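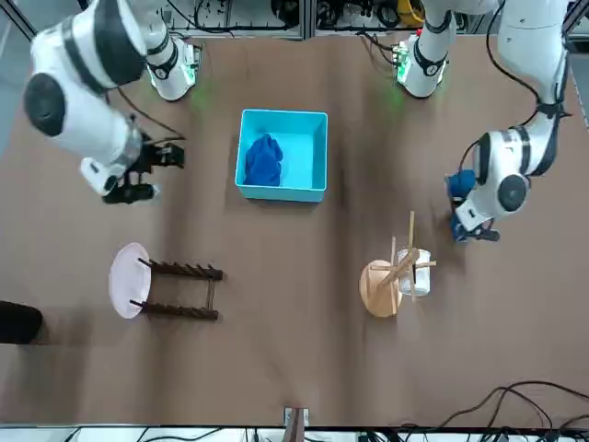 Both arms over the table, bin in the middle, clear cup down among the stool legs.

Switching a grasp from the fixed camera to the wrist camera without a jump
Last updated 19 January 2026

Quick writeup, people keep asking. Covers the handover between the table view and the wrist view on a two-arm setup running Derkarov for control and Womach for planning. If you're on something else the parameter names will differ, the order of steps shouldn't.

The problem: fixed camera finds the object, arm goes there, wrist camera takes over, target pose hops sideways, arm chases it. Looks like bad control. Usually a frame or timestamp problem.

Before you start
Both cameras publishing. Arms homed. Hand-eye calibration no older than the last time anyone touched the wrist mount. We use Duangkaew for this, any solver will do so long as it gives you residuals. Look at the residuals. Don't just save the file and move on like I did in March.

Step 1 – One clock
Stamp images at capture, not when your node gets them. In the Derkarov config:

camera.stamp_source = capture
camera.max_age_ms = 300

Anything older than 300 ms gets dropped. Sounds generous. It's only there to catch a stalled driver, the real alignment comes from interpolating joint states to the image stamp:

arm.interpolate_state = true

Do it for both arms. If you set it on one only there's no warning at all and bimanual stuff goes wrong in a way that looks like calibration.

Step 2 – Express everything in the table frame
Not camera frame, not arm base. Each arm has its own base and I've seen right arm targets sent to the left arm more than once. Detection comes in, transform it to table straight away, throw the camera-frame version out so nobody downstream can grab it.

Check: put a marker on the table, read its pose from the fixed camera, then from each wrist. They should agree. If one wrist is off and the other isn't, redo that wrist. If both are off the same way, its the fixed camera.

Step 3 – Approach on the fixed view
Plan to a standoff point above the object, gripper open. Let Womach do collisions against the table map, and put the awkward stuff in that map. Thin things are the worst. Furniture legs, pegs, rungs. Depth gives you half a leg and the planner goes happily through the other half. I inflate thin geometry by hand:

scene.inflate_thin = 2 cm

Clear cups: don't trust depth inside the mask. Take the mask from color, intersect with the table plane, use a stored height.

Step 4 – Hand over
Arm stopped at standoff. Wait for 7 wrist detections in a row, same object id, then take the median pose. Compare with the fixed camera pose.

Close – accept the wrist pose and blend to it.
Far – back off, re-detect, don't average. Averaging two poses that disagree gives you a third one that's also wrong.

The blend is a plain ramp on the target, position linear, rotation slerp. Womach has one built in (handover.blend = ramp). Default is step. Why the default is step I have no idea.

Step 5 – Stop trusting the wrist view once you're holding the thing 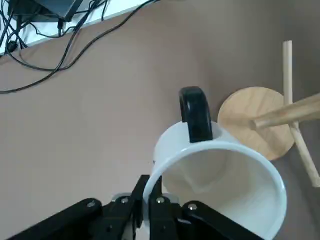

A held object moves with the gripper, so visual servoing on it is chasing your own hand. Detector still says "mug", id still matches, and the controller corrects toward something that can never get closer. Freeze the object pose relative to the gripper at close, and from there servo on the destination instead: the peg, the bin, whatever.

track.on_grasp = freeze
track.target_after_grasp = destination

A big object near the lens also hides the destination. If the peg drops out of view, hold the last good estimate and fall back to the fixed camera. Max 2 retries, then park the arm and log it. Also mask out the fingers. They're always in the same place, one static mask per opening width is plenty.

Things that bit us at Pedundale
– Auto exposure on the wrist. White objects blow out close up, edges go, pose drifts. Lock it after the standoff.
– Handles. Symmetric model plus a handle = yaw flips. Use a model with the handle on.
– Cable pulling on the wrist camera mount near full reach. Calibration fine at home, wrong at teh far side. Run the marker check in more than one spot.
– Object ids resetting when a node restarts. Clear the tracker first.

Log both poses at every handover, even good ones. Plot the difference over a day's runs – if it creeps in one direction, recalibrate.

Still to write up: arm to arm passing. Same idea, more frames.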